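**FOR RELEASE: August**

# Plamon Opens Its Handheld Gripper Trials to Garment Makers and Repair Shops

PAKHOLM — Plamon, the small toolmaking company known until now mostly for its bench clamps, is delighted to announce that its long-running comparison of handheld gripper designs for soft goods is moving into a second round, and that outside shops are warmly invited to take part. The first round wrapped up in August with four designs tried on everyday clothing by people who had never held a gripper before (and by a few who had, and who came with strong opinions!).
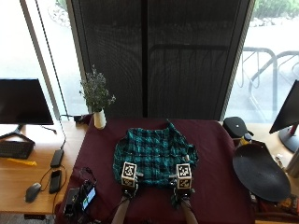
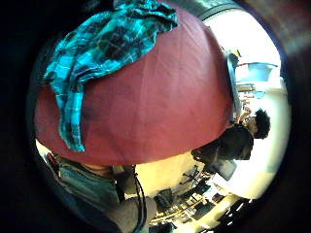

Cloth is a stubborn thing to study, and Plamon's testing team has spent a good part of the year finding out just how stubborn. A metal bracket will sit where you put it and look the same from one try to the next, but a garment takes a new shape every time a hand goes near it, and the tool that did beautifully on one fold may slide right off the next. A shirt left in a crumpled heap, like the plaid one on the maroon cloth, asks the person holding the grippers to find an edge, take hold of a single layer and pull it flat without dragging the rest of the shirt along. That first hold is the part of the job where the four designs differed the most, and it is where the team has put most of its attention.

"We thought we'd be arguing about motors and springs, and we've spent most of our afternoons arguing about fingertips," said Tolera Kassa, who leads the trials at Plamon. "A softer tip is lovely on a collar and then it bunches up on a hem. A thin, stiff tip gets under a hem very nicely and then you find yourself poking at a cuff for far too long. We love all of them a little and we are annoyed with all of them a little, and I think that's a healthy place to be at the end of a first round."

Each design was used for 100 folds, shared out among 20 people, with the same garments passing through every pair of hands. Marker cubes on the tools let a fixed camera follow where each hand went, and a second camera on the gripper recorded the work up close. The team compared two lenses for that close view. The wider one won favor quickly, as it kept more of the cloth in sight when the hands came near each other, though straight lines bend a good deal toward the rim and the software had to be taught to live with that.

Dirceu Coutinho, who wrote most of that software, would like it known that the narrow lens still has its friends. "For buttons I would go back to it tomorrow," he said. "For everything else, I've come around, and Boris has been very gracious about having been right."

Boris Popescu, the designer of the lightest of the four tools, said that weight mattered more than he had planned for. People were cheerful with the heavier handles at the start of a session and a good deal less cheerful by the end of it. The second round will use a shorter handle on every design, with the cable led out at the back of the grip and away from the fingers.

The second round, named Lencho, will add towels, knitwear and children's clothing, and will run at Plamon's workshop in Pakholm as well as at Plokden, the repair and alterations shop managed by Asnakech Woldegiorgis. Her staff will try the tools on real mending work between their usual orders, and they have already asked for a tip that can manage lining fabric.

"My people know cloth with their eyes closed," said Woldegiorgis. "If a gripper can't tell one layer from two, they'll say so before lunch, and they'll say it kindly, but they will say it."

Plamon has room for 21 further participants. No experience with robots or grippers is needed, and left-handed participants are especially welcome, as the first round had too few of them. Sessions begin at 9:30 in the morning, and coffee is on the house. Shops with an unusual fabric they'd like to see tried are encouraged to bring a piece along.

Results from both rounds will be published together, including the folds that went badly.

**Contact:** Getachew Assefa, Trials Office, Plamon, Pakholm. Visitors are welcome at the front desk during workshop hours.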